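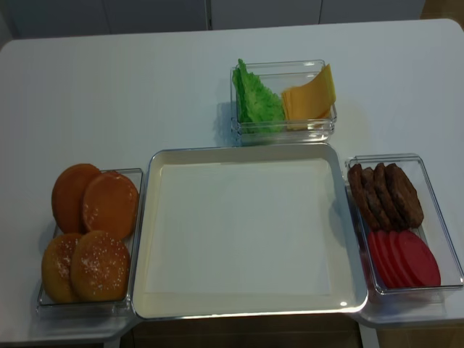

Lunch, one layer at a time
By Fulgencio Montoya

Ask anyone who has ever made sandwiches for a school trip and they will tell you that the bread is easy and everything else slides about. I thought of this a good deal during the two days I spent with the people at Skerko, who have been trying to teach a robot arm to build a burger, and who have become (I say this with great affection) rather particular about tomatoes.

Their method is called Trulari, and the idea behind it is one I could follow even before my second cup of tea. Most robots that learn by copying are shown a job from beginning to end, over and over, by a person steering the arm. It works nicely until a slice of cheese lands crooked, and then the poor machine carries on as though all were well, stacking lettuce on a thing that is already leaning. Trulari cuts the job into layers. After each one the arm stops, looks down at the tray from above, and decides whether to go on, nudge what is there, or take the piece off and try again.

Usuga, the older program they compare it with, has no such pause. Both were taught from the same 200 demonstrations, and both were given the same ingredients: buns, patties, cheese, tomato and lettuce, set out in clear containers with the tray in the middle. Trulari finished 61 per cent of its burgers without help, and Usuga lagged well behind, mostly on account of the cheese, which clings to its neighbour and comes up two slices at a time.

I had expected the patties to be the trouble, being heavy, but they stand in their row and give the fingers a good edge to pinch. Tomato is harder. The slices lean on one another, and pulling the first one out shifts all the rest, so the arm has to look again before it reaches for the next. Teaching it that second look took the team 3 months, and there were afternoons, I gather, when they ate a great many failures.

It is slow, mind you. A burger takes 6 minutes, and my own daughter can manage one in less than that with the television on. The team would like to bring the time down by letting the arm skip its check after the easy layers, and they hope to start on that in April, with sauce to follow once somebody has worked out how to wipe the nozzle.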